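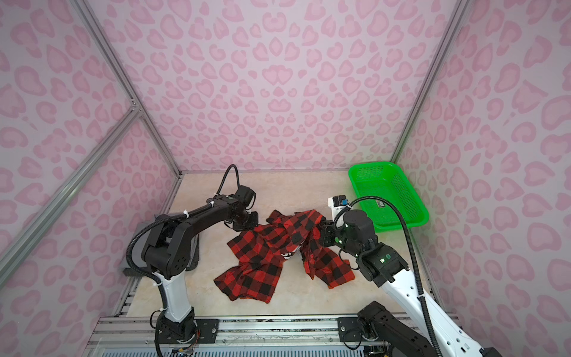
케이스 툰스톨은 의류 치수표에 허용 오차를 적는 순간 반품이 늘어난다고 했다. 구매자는 숫자가 하나일 때 그 숫자를 믿고, 범위로 적혀 있으면 자기에게 불리한 쪽 끝을 상상한다는 것이다. 지난 August 호에 실린 내 글에 대한 반론이었고, 판매자 입장에서는 일리가 있다. 그래도 나는 중고 의류 거래에서 실측 치수와 오차를 함께 표기해야 한다는 입장을 유지한다.

먼저 용어를 정리한다. 호칭 치수는 라벨에 적힌 S, M, L 또는 95, 100 같은 값이다. 제품 치수는 완성된 옷을 평평하게 놓고 잰 값이고, 신체 치수는 그 옷을 입을 사람의 몸을 잰 값이다. 온라인 상품 페이지의 상당수가 이 세 가지를 한 표에 섞어 쓴다. 가슴 항목에 제품의 단면 폭을 적고 바로 옆 허리 항목에는 신체 둘레를 적는 식이다. 이런 표는 오차를 따지기 전에 이미 쓸 수 없다.

신품에서는 이 혼란이 어느 정도 흡수된다. 같은 호칭의 재고가 여러 벌 있고 교환 절차도 정해져 있다. 중고는 한 벌뿐이다. 세탁 이력을 알 수 없고, 수선 여부도 판매자가 모르는 경우가 많다. 라벨 치수는 출고 시점의 정보이므로 현재 상태에 대한 근거로는 약하다.
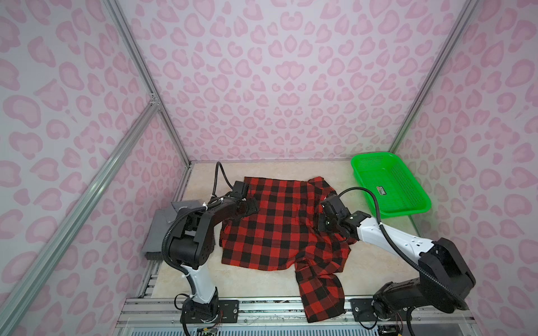
측정 오차의 원인은 크게 원단과 자세로 나뉜다. 원단 쪽은 신축률과 수축률의 문제이고, 자세 쪽은 옷을 어떻게 펴 놓았느냐의 문제다. 니트는 당기는 힘에 따라 가슴단면이 쉽게 달라진다. 직물 셔츠는 그보다 안정적이지만 옆선이 비스듬히 놓이면 밑단 폭이 실제와 다르게 나온다. 그런 점에서 빨강과 검정의 버펄로 체크 같은 격자무늬는 측정자에게 유리하다. 앞판의 줄이 휘어 있으면 원단이 비틀려 있다는 뜻이므로, 줄을 곧게 맞춘 뒤 자를 대면 된다. 무지 원단에는 이런 기준선이 없어서 앞단과 옆선 봉제선에 의존해야 한다.

나는 셔츠 한 벌을 같은 줄자로 거듭 재어 보았다. 매번 옷을 들어 올렸다가 다시 폈고, 측정 위치는 겨드랑이 봉제선 바로 아래로 고정했다. 측정은 20회였고 최댓값과 최솟값의 차이는 8mm였다. 한 사람이 한 도구로 잰 결과가 이 정도다. 측정자가 바뀌면 위치 해석의 차이가 더해진다. 어깨너비가 대표적이다. 소매가 달린 봉제선 끝에서 끝까지 재는 사람이 있고, 뒷목점을 거쳐 곡선으로 재는 사람이 있다. 둘 다 표에는 ‘어깨’라고 적는다.

플랫폼의 대응은 제각각이다. Sellport는 입력란에 소수점을 허용하지 않고, Dresta는 소수점 첫째 자리까지 받지만 측정 방법은 묻지 않는다. 내 판단으로는 후자가 더 나쁘다. 근거 없는 유효숫자는 정밀도를 과장한다. 가슴단면 54.3cm라고 적힌 값을 보고 구매자는 밀리미터 단위까지 관리된 값이라고 읽는다. 앞의 측정 결과를 놓고 보면 그 소수점은 의미가 없다.

에밀리아 시메크는 판매자에게 계측 교육을 요구하는 것은 비현실적이라고 지적했다. 동의한다. 내가 요구하는 것은 교육이 아니고 입력 양식의 수정이다. 측정 위치를 선택지로 고정하고, 원단을 직물과 편물로 나누고, 오차는 그 조합에 따라 시스템이 붙이면 된다. 판매자가 직접 적는 것은 정수 하나다.
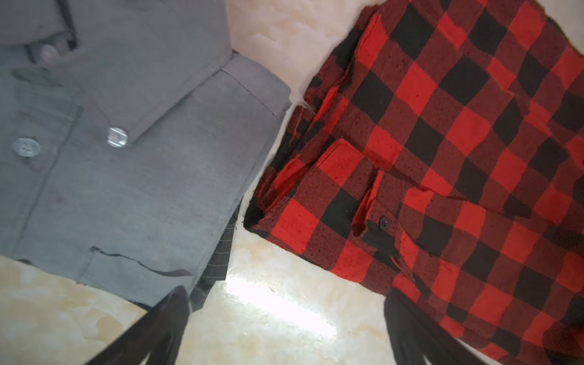
선택지의 수도 억제해야 한다. 상의 기준으로 가슴단면, 어깨, 소매, 총장이면 충분하고, 목둘레는 칼라가 있는 품목에서만 연다. 항목이 늘면 빈칸이 늘고, 빈칸이 많은 표는 없는 표와 비슷하게 취급된다. 단추를 채운 상태인지 푼 상태인지는 별도 항목으로 두지 않고 양식에서 채운 상태로 통일한다.

툰스톨의 반론으로 돌아가면, 범위 표기가 구매를 망설이게 한다는 점은 부정하지 않는다. 다만 그 망설임은 대개 치수가 경계에 있는 구매자에게서 생긴다. 여유가 충분한 사람에게는 가슴단면이 1cm 달라도 상관이 없다. 경계에 있는 사람이 사지 않는 것은 손실로 집계되지만, 그 사람이 샀다가 돌려보낼 때의 왕복 운임과 재검수 비용은 보통 다른 장부에 적힌다. 두 값을 같은 표에 놓고 비교한 자료를 아직 보지 못했다. 툰스톨이 말한 반품 증가도 신품 매장의 경험에서 나온 것이어서 중고에 그대로 옮기기는 어렵다.

남는 문제는 수축이다. 면 셔츠는 구매자의 첫 세탁에서 다시 줄 수 있고, 이 변화는 어떤 실측표에도 들어 있지 않다. 나는 이것을 측정 오차에 합산하지 말고 비고란에 따로 적자는 쪽이다. 측정 오차는 양쪽으로 벌어지고 수축은 한쪽으로만 움직인다.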